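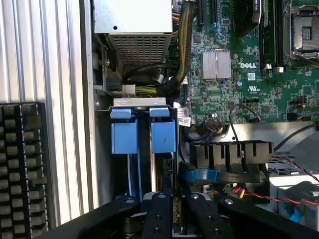 Robots that work near people have to follow rules, just as drivers and swimmers do. Some of the rules are for the people who build the robot, and some are for the people who stand next to it. A robot hand may look harmless when it is doing something careful, like reaching its black fingers into an open computer with blue plastic drive carriers inside. It is still a machine with a motor, and it can press or pinch without noticing. The rules are there so that a mistake stays small.

Who makes the rules?

Many of them are written down in documents called standards. A standard is a long list of things that experts from different countries have agreed on. It might say how a stop button should work, or how to test whether a robot pushes too hard. In many places there are also laws about keeping workers safe, and a workshop has to obey those as well.

On top of that, most workshops write rules of their own. A workshop called Stelteo has 12 of them on a sheet by the door. Linnea Isaksson wrote the first version. She says the short ones are the ones people remember.

Rule 1: Know where the stop button is

Industrial robots have an emergency stop. It is usually a big red button, and pressing it makes the robot stop moving. Everyone at Stelteo has to find the button before they start work, even if they found it yesterday. You don't need permission to press it. If something looks wrong, you press it first and explain later.

Rule 2: Find out where the robot can reach

All the places a robot arm can get to, put together, are called its reach or its work area. Some robots are kept behind a fence, and the robot stops if the gate is opened. Others are made to share a space with people. These are called collaborative robots, or "cobots" for short. A cobot can be set up to move slowly and to stop if it bumps into something.

A cobot can still hurt you if it is holding something sharp. That is why people have to check the whole job — the arm, the hand, the thing in the hand and the table — before they decide it is safe. This check is called a risk assessment. You do one yourself when you look both ways before crossing a street. 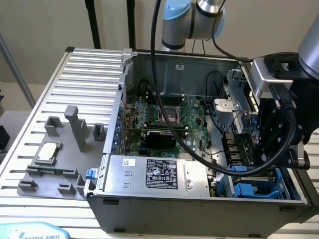

When two arms share a job there is more to check. Each arm has to stay out of the other one's way, and a person standing nearby has two things to watch. At Stelteo, Tormod Dalen tries out every new movement at slow speed before anyone is allowed to speed it up.

Rule 3: Take care of the parts

Computers have their own rules. The power cord comes out before the cover comes off. Small chips can be damaged by static electricity, the same thing that gives you a tiny shock when you touch a doorknob after walking on carpet. People who handle chips often wear a wrist strap that carries the static away. Cables need care too. A loose cable can catch on something and pull, so it should have a clear path to wherever it is going.

Rule 4: Write it down

When something goes wrong, even something small like a dropped screw, it goes in the logbook. Concetta Fabbri reads the logbook every November and changes the rules if they need changing. One year she found seven notes about the same sticky drawer, and the drawer was replaced.

Try it yourself

Ask a friend to be the robot. The robot keeps its feet still and may only move one arm, slowly. Use chalk to mark the ground as far as the hand can reach on every side. Then agree on a stop word and write five rules for anyone who wants to step over the line. Swap places and see if your rules still work when you are the robot.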